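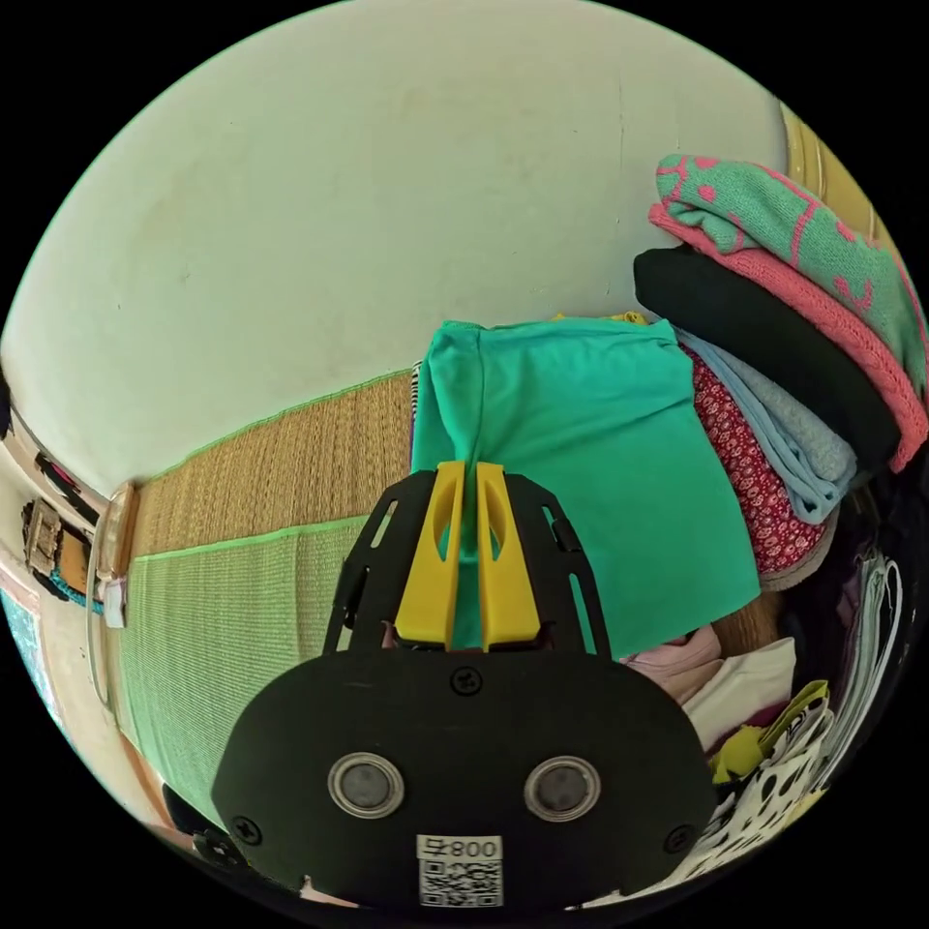 *A folded teal cloth beside the tall pile, above straw and green matting.*

# The Pile Problem: Folding Clothes on a Mat-Covered Bed

By Isla Pryor

A stack of folded clothes fails from the bottom. The lower pieces carry the load, and if one of them is thick on one side, everything above it leans. In a tall pile the fault is usually a heavy dark garment somewhere in the middle, folded once too few times and bulging toward the open side. Lighter knits and towels then slide along the bulge.

The usual remedy is to sort by thickness before sorting by owner or color. Heavy pieces go down first, with the folded edge alternating left and right so the height stays even. Towels should have a pile of their own. They grip well against each other and poorly against smooth jersey.

Surface matters as much as order. A mattress gives under load, so a fold made directly on bedding picks up the sag. A woven mat laid over it spreads the weight and offers less drag than a cotton sheet, and a sleeve can be drawn across without pulling the cloth below it. The weave also gives the folder a straight line to work to. In the bedroom shown in these pages two mats are in use, one tan and one green, and the stacks stand on the tan one.
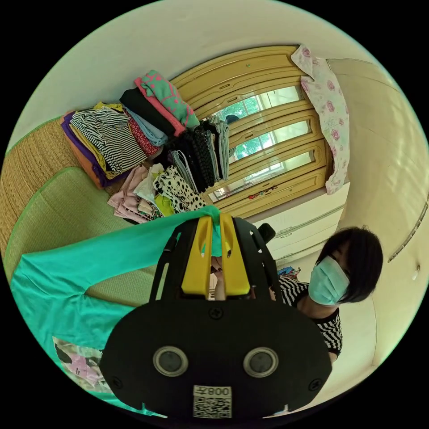 ## Room to spread

A sweatshirt needs far more area open than folded, and most people underestimate the difference. The Plestov folding board, a hinged plastic panel, is 80 centimeters wide when open. An adult top with both sleeves out will overhang it on each side. Working without a board, I clear a space wider than the garment from cuff to cuff and keep finished stacks at the far edge, out of reach of a swinging sleeve.

Storage should be measured before folding begins. The drawers in the Onis chest I use at home have an inside height of 23 centimeters, enough for sweatshirts filed on edge but not for a flat stack of winter knits. Those go in the Juška wardrobe, where the shelf is 112 centimeters from the floor and a pile can be lifted out with two hands.
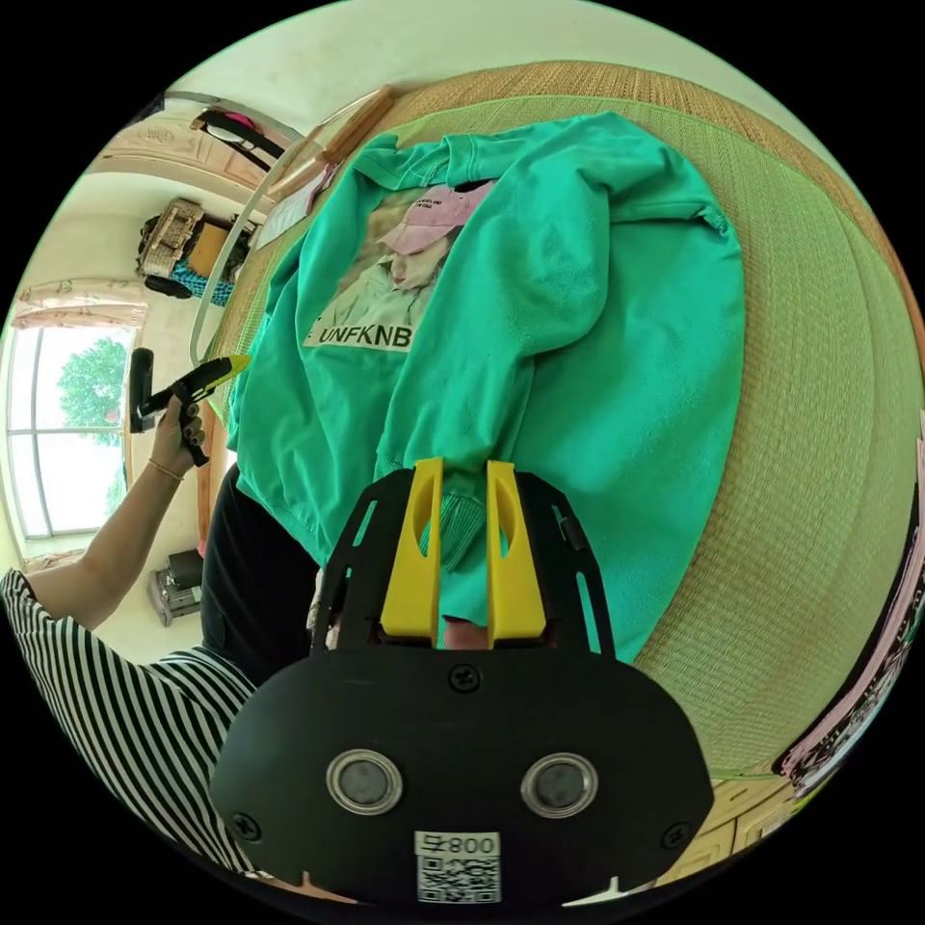 ## Printed sweatshirts

A large front print calls for a different fold. The turquoise-green sweatshirt on the mat has a photographic graphic with a line of capitals, UNFKNB, below it. A crease through a panel of this kind tends to return in the same place every time the garment is put away, and some inks will crack along it.

Lay the garment face down and smooth it from the collar to the waistband. Bring each side in to a line just outside the print, then turn the sleeve back down along the body. A sleeve left diagonally across the front makes a ridge that shows through the next piece in the stack. Fold the ribbed waistband up by a third, then once more to the collar. Where the print is too tall for thirds, roll from the waistband and store the roll on edge.

Drawer dividers help with rolls. Arkham sells an adjustable set in beech for 179 dollars, a high price for four strips of wood, though they hold their position when the drawer is half empty. Stiff card cut to the drawer height does the same work for a season.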